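**Folding arms at work, who else has them?**

**tianyou_yin:** At Dradside we now have two arms folding the camouflage pieces. Before, I folded 100 in a shift. Now I mostly watch and fix the corners, and my hands hurt less.

**carkon6:** And when they need fewer watchers? I don't share your good mood.

**tianyou_yin:** I worry too. But my hours are the same since January.
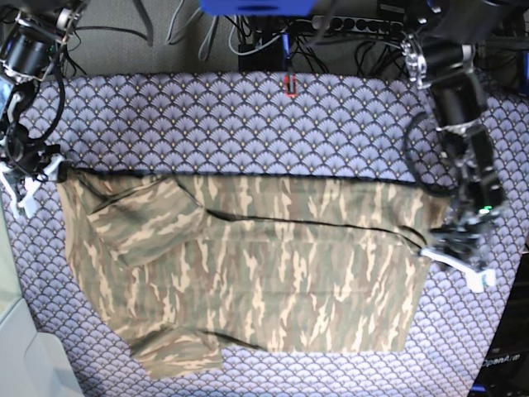
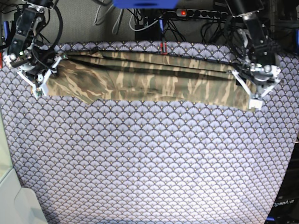

*Last edited: May 9, 2026*

**Dong139:** Who trains the new people?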